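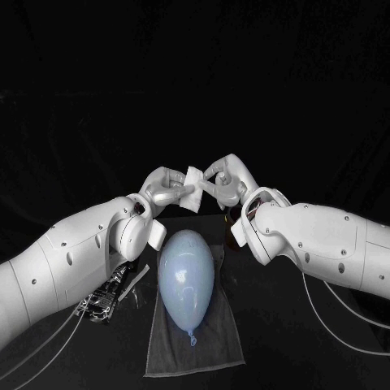
*Two white robot hands with a folded white cloth between them, in front of a black curtain.*

# The Slow Return of Gunnel Ekström

When the Swedish-born pianist Gunnel Ekström stopped giving concerts, she was 70 and she made no announcement. There was no farewell tour and no gala. She played a recital in the small hall at Jestavside, went home, and asked her agent not to accept anything more. Now she is 87, and this autumn the label Edier has published four discs of her radio tapes, most of them never heard since the evening they were broadcast.

I should admit that I came to these recordings with some doubt. Radio archives are full of decent performances which were forgotten for good reasons. But after the first disc I played the slow movement of the Schubert B-flat Sonata again, and then a third time, and my dinner became cold.

What is special in her Schubert is the left hand. Many pianists treat the low trill in the first movement like thunder from a far mountain. Ekström plays it almost dry, very short, and continues as if she had heard somebody in the next room. The tempo is not slow. She takes the repeat, and in the repeat the trill is a little longer. I do not know if she planned this. Her former student Eimear Geraghty, who wrote the notes for the set, believes that she never planned such things, but that she remembered them afterwards with great exactness.

The second disc is given to Brahms, and here my enthusiasm is smaller. The Opus 118 pieces are beautiful, especially the Romance, where the middle section floats without any hurry. The Handel Variations are another matter. She was evidently tired on that evening, or the piano was a poor one; the fugue is heavy, and there are wrong notes in the bass which would not trouble me if the rhythm were firm. Edier could have left this out and given us more of her Haydn.

Of Haydn we get only two sonatas, on disc three, and they are the best reason to buy the set. Listen to the minor-key passage in the slow movement of the E-flat. She leaves such long silences that in the first one I looked at my player to see if it had stopped. The finale is very fast and very funny. The audience laughs - one can hear it clearly - and she waits for them before she goes on.

The fourth disc has the only concerto, Mozart's C minor, with the Olivares Chamber Orchestra under Daithí Corrigan. The strings are thin and the microphones stand too near the woodwinds, so that the oboe is sometimes louder than the soloist. In spite of this I would not want to be without it. Corrigan follows her like a good accompanist follows a singer, and in the last variations they push each other forward in a way which is quite dangerous. The cadenza is her own. It lasts 103 seconds and it ends before one expects it.

The restoration was made by Zawadi Lukumay, who worked from the original reels. She has kept some of the tape noise, and I think she was right. An earlier release of the Schubert, on the Bretel label, was cleaned so strongly that the piano sounded as if it was under a blanket. Now there is air above the notes again, and also a cough or two.

Ekström herself has said very little about the project. When Geraghty brought her the first test discs, she listened to more than 30 minutes without speaking, then asked who had tuned the piano. She allowed everything to be published except one Chopin nocturne, and she gave no explanation for it.

Younger players have begun to pay attention. Éabha Cullinane, who will play the same two Haydn sonatas at Jestavside in November, told me she had to put the discs away for some weeks, since she had started to copy the silences. "They are hers," she said. "I must find where mine are."

The booklet is in English and Swedish, and it has the full dates of every broadcast. A second volume, with chamber music, is in preparation. Geraghty hopes that it will include the Schumann Quintet, if the missing reel with the last movement can be found.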